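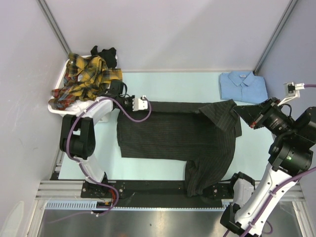

Bent Hallgrímsson fragte nach der ersten Fassung dieser Anleitung, ob man das Faltpaket von Kuvlow nicht einfach auspacken und einschalten könne. Kann man. Es faltet dann eben irgendwie.

Besser so:

1. Beide Arme an der Schiene festschrauben, Kabel mit Spiel verlegen.
2. In Sonulport das Profil »Hemd« laden – »Textil allgemein« meint Handtücher.
3. Tempo auf 50 Prozent stellen.
4. Mit 3 Hemden üben, die man nicht mag.

Gestreiftes zuerst, da sieht man jede schiefe Falte sofort.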